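Gurnstead Facilities Help Desk
Category: Kitchen / surfaces and consumables
Raised by: Seon-mi Ahn
Assigned to: Woo-jin Na
Status: Open, waiting on supplier
Opened: 7 February 2022

Reported issue: Residue on the ribbed aluminium grill tray does not come off in the normal wash. Marks also left on the cream tabletop. Requester asks whether the tray should be scrapped and whether the table needs refinishing.

Update 1 (W. Na): Checked tray and table at the bench. Residue is brownish-orange and heaviest along the centre ridges, thinner toward the rim. Two small dark red spots on the tabletop near the right side, plus a faint brownish smudge lower down. Origin of the spots not established. 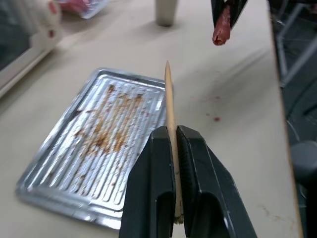
Attachment 1: tray, skewer and tabletop marks before cleaning.

Update 2 (W. Na): Soaked tray in hot water and dish soap for 40 minutes, then used a nylon brush along the ridges. Most of the colour lifted. A thin film remains in the grooves. No steel wool - it scratches the aluminium. Tabletop spots came off with a damp cloth. Smudge is lighter but still there.

Update 3 (S. Ko): Wood skewers are single use. Discard after service, do not return to the drawer. Stock is down to roughly 500.

Update 4 (W. Na): No refinishing needed. Asked Vandirel for a degreaser rated for bare aluminium and a price on 10 replacement trays. Will repeat the soak when the degreaser arrives.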